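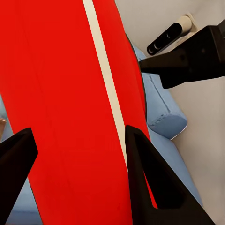 Última alteração: abril, 23h40

Aula 5 – Recolher demonstrações (ou: a parte do curso que ninguém põe no currículo)

Na aula passada ficámos pela função de custo. Hoje tratamos do que lhe damos a comer.

Cada episódio do conjunto Skomance guarda as imagens, as posições das juntas e a abertura das pinças, passo a passo. O simulador regista tudo com uma paciência que eu não tenho. O conjunto vai em 1.566 episódios, dos quais 40 ficam de lado para validação. Não treinem com esses 40. No ano passado houve um grupo com resultados magníficos, e foi assim que descobrimos.

Vista de perto da pinça: dois dedos pretos, um de cada lado do objeto vermelho, e à direita a segunda pinça, virada para a peça azul almofadada. Reparem em quanto da imagem é só vermelho. A rede vai aprender com isto, portanto convém perguntar o que resta quando o objeto mudar de cor.

Critérios para aceitar um episódio:
– a tarefa termina dentro do tempo limite;
– nenhum braço fica parado a meio a pensar na vida;
– a posição inicial foi sorteada. «Mudei um bocadinho à mão» não é sorteio.

Os episódios falhados vão para a pasta Guller, com etiqueta. Não os apaguem, voltamos a eles na aula sobre correções.

Trabalho para casa: gravar 2 episódios por pessoa e ler o capítulo da Aroha McKinnon sobre variação nas demonstrações. É curto. As notas de rodapé, nem tanto.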